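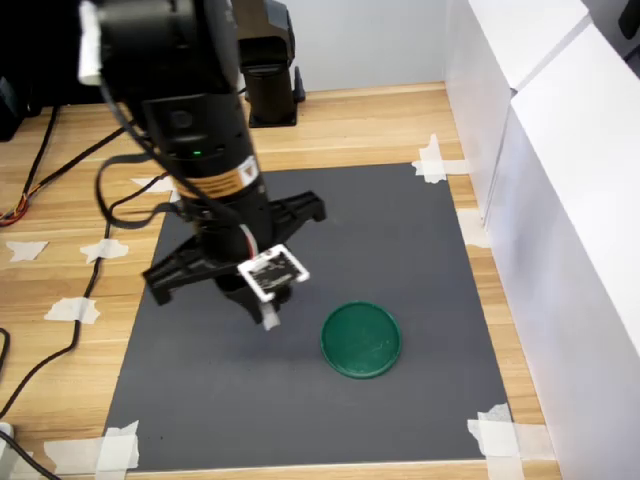
Small farm dam, wet patch at the toe – drain it or leave it?

6 min read

Posted in: Earthworks and Water Storage

kunside_block
We bought a place out past Kunside last year and it came with an earth dam across a gully. The wall is four metres high at the deepest point and was built by the previous owner's contractor. No drawings, no compaction records, nothing from the council file except a sketch of where it would go.

Since October there has been a wet patch at the downstream toe, left of centre if you stand on the crest facing down the valley. It stays green when everything else has browned off. The water coming out is clear. I dug a shallow hole beside it and it filled overnight.

The neighbour reckons all earth dams weep and to leave it alone. The bloke who does our driveway wants to bring the excavator in, dig out the soft ground and put in ag pipe and gravel. Which one is right?

claypan
Your neighbour is mostly right. An earth wall is never fully watertight and some seepage at the toe is normal. Clear water is good. Cloudy water means it is carrying soil out of the wall, and that is when you pick up the phone.

Please don't let anyone dig at the toe with the dam full. The toe is what holds the wall up.

spillway_ed
Agree on not digging. I don't agree that clear means fine. Plenty of walls have run clear for years and then gone quickly once the path opened up. What matters is whether the flow is changing, and you can't know that without measuring it.

Cut a small V-notch in a bit of sheet, set it in the drain below the patch so all the water goes through it, and time how long it takes to fill a bucket. Write down the dam level on the same day. Flow going up with the level is expected. Flow going up when the level is steady is not.

kunside_block
Thanks both. I can do the bucket test. Trees – there are wattles on the downstream face, the biggest is as thick as my leg. Take them out or not?

claypan
Cut them off at ground level and poison the stumps. Roots go looking for water and leave a pipe behind when they rot.

spillway_ed
That's the trouble though. If you poison a big one the roots rot and you get your pipe anyway. Small ones, yes, cut and paint. For the big one I would get someone to look first. It may need to come out with the stump and the hole be rebuilt in compacted clay in layers, with the water drawn down.

claypan
I've done it my way on 18 dams and not lost one.

spillway_ed
I believe you. I still wouldn't tell a stranger to do it on a wall I haven't seen.

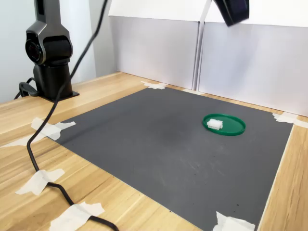
As for the ag pipe idea, a toe drain can be a good thing, but it has to have a filter that matches the soil in the wall. Slotted pipe in coarse gravel against fine clay will let the fines through. You would be building the leak you are worried about. A proper one is graded sand first, then gravel, and it is designed after somebody has tested the clay.

bottom_paddock
Also check whether the clay is dispersive. Drop a dry crumb the size of a pea into a glass of rainwater and leave it alone. If you get a milky halo around it after a couple of hours, that is dispersive clay and seepage is much more serious. Don't use tap water or bore water, the salts can hide it.

kunside_block
Did the crumb test with three samples. Two slumped but the water stayed clear. The one from near the outlet pipe went a bit milky around the edges.

bottom_paddock
Near the outlet pipe is the worst spot for it. The soil beside a pipe is hard to compact and water likes to follow the outside of it. Is there a collar on the pipe? Is the wet patch in line with it?

kunside_block
No idea about a collar. The patch is a few paces to the left of the pipe, not directly over it.

claypan
All right, with a milky sample I would change my advice. Pull the level down a metre through summer and see if the patch dries. If it does you know the path is in the top part of the wall and you can look for it on the upstream face. Drop it slowly or the wet face can slump.

kunside_block
Bucket results so far. A 15 litre bucket took 4 minutes to fill the first time. A week later it took 4 minutes again with the dam at the same mark. I've started letting it down and have booked an engineer from Buvis to look at the wall and the stump. The excavator is on hold.

spillway_ed
Good. Keep the readings going and give them to the engineer. Ask about the spillway as well while they are out there. More farm dams are lost by going over the top than through the middle, and a lot of spillways are too narrow or have a fence full of rubbish across them.

Comments (3)

gullyfarm: We had the same at Coetzee. Ours dried up when the level came down and it was an old yabby hole near the waterline.

tworivers: Check whether your dam needs a licence before you rebuild any part of it. The rules depend on the height and the volume.

millrace: Bentonite was not mentioned. It worked on ours but only after we emptied the dam and mixed it into the floor. Throwing it on the water did nothing.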